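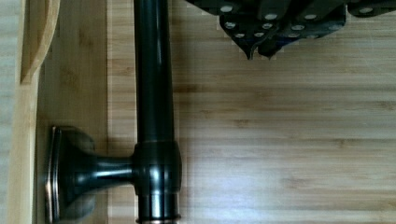

November, 4:40 pm

Wolleck oil rub, second round. Their sheet says one coat, wipe, done, good for 400 washes. I don't believe the 400 and I don't see where they got it. No method given, no wood species, no water temperature.

Did five maple offcuts this morning, sanded to 220, one coat each. Weighed before and after. Four of them drank it in. The fifth sat tacky until lunch, same as last time, so I'm blaming the can and not the wood. Shake longer.

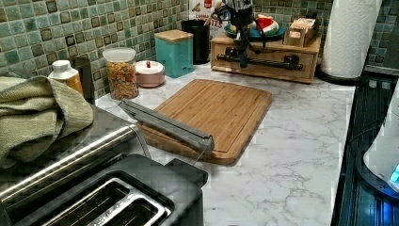
Viltetti hardwax is the one Pankaj Garg keeps pushing. He says it holds up on end grain, and maybe it does, but his test piece lived on a shelf. What I care about is a flat board with a juice groove, like the bamboo one on the marble-patterned counter, where liquid sits in the channel and the rag never quite reaches the bottom. Nobody's data sheet has a word on grooves. I'd bet that's where every one of these finishes goes first.

Kontogiannis sample: smells like walnuts, darkened the maple more than I'd want. Water drop test at 69 minutes, ring still visible after drying. Fail as far as I'm concerned. Pankaj wrote "marginal" in his column. We should agree on what marginal means before we fill in any more columns.
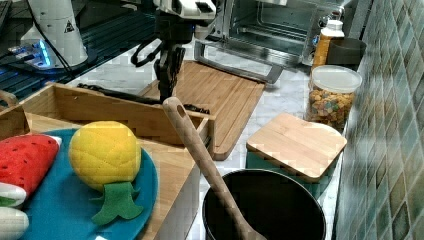 Batch 443 of the Astska gets its second coat tonight. Same offcuts, flipped over. Cut grooves in two of them first with the small core box bit, and don't sand the grooves, people at home won't.

Still need: decent scale, more lint-free rags, Wolleck's answer to my email (ha).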